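Activity Assistant, Soltville Children's Center (part-time)

Olberg Family Services is hiring an Activity Assistant for our center in Soltville. The job is 28 hours a week during the school year. Hours go up in July and August, when the center runs all day.

About the center

We have been on Hoxha Street since the old library moved out. We take children from kindergarten through fifth grade, before and after school and on most school holidays. Most of them walk over from the elementary school with a staff member. The rest come on the Piltance bus, which gets in at 3:20 p.m. and is often late in winter.

The building has a main room, a quiet room, a small kitchen and a fenced yard. Snack is at 3:45. After that children pick what they want to do until pickup, which ends at 6 p.m.

What you will do

You will work under the lead teacher and look after one group at a time. On a normal afternoon that means signing children in, handing out snack, helping with homework for those who have it, and running an activity at one of the tables or out in the yard. You will put materials out before the children arrive and put them away after they leave. You will talk with parents at pickup, sometimes about things that did not go well that day.

There is also cleaning. Tables get wiped down twice, floors get swept once, and the bathroom is checked every hour. All staff take turns, including the lead teacher. 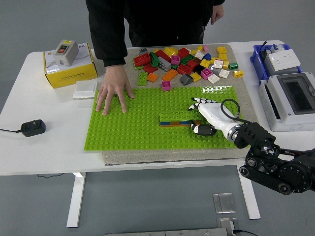 You do not need to be good at art or crafts. We have a binder of activities that have worked before and you can use it as much as you like. If you have something of your own to bring, such as chess, sewing, music or gardening, tell us in your application. The yard has two raised beds that have not been planted since last year.

What we need from you

You must be 18 or older and have a high school diploma or GED. You need to pass a background check, which we pay for. First aid and CPR certification is required within 100 days of your start date. If you don't have it, we will sign you up for a class and pay you for the time.

Experience with children is helpful - babysitting, coaching and looking after younger relatives all count. Spanish is a plus. You should be able to lift 30 pounds and be on your feet most of the shift.

Pay and hours

Pay starts at $18 an hour. Shifts are 12:30 to 6:30 p.m. on four afternoons, with one four-hour morning shift that changes from month to month. Paid sick time starts on your first day. There is free parking behind the building, but the lot is not plowed early, so leave extra time when it snows.

How to apply

Send a resume or a short letter to Pauline Garside, Center Manager, at the Olberg office, or drop it off at the front desk between 9 a.m. and 2 p.m. Please include the names of two people we can call who are not family. We interview as applications come in. The interview takes half an hour, and we will ask you back for a paid trial afternoon before making an offer.

People who applied last year are welcome to apply again.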